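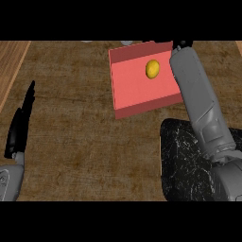
Subject: Re: [grippers] Long fingers or short ones?

7 November 2025

> We ran the Kusiten fingers for 60 tries and
> went back to the stubby ones. What are the
> rest of you using in the sim?

Long and thin on the left arm, at least at Brosgate. They look like something for eating noodles, and with a small yellow ball in a walled tray they have about the same manners. Out of 363 simulated grasps, most of the bad ones touched the tray wall first.

I haven't blamed the fingers yet. The ball sits near the right wall, so the left arm has all that bare tabletop to cross — the Sandhu controller takes it at the pace of a museum visit.

Two things I'd like to know:

- Did you change the tip friction between sets?
- Does Zeder still ship the April finger meshes? Ours load up to 2 mm too long.

I'll rerun with the ball in the middle before I order anything.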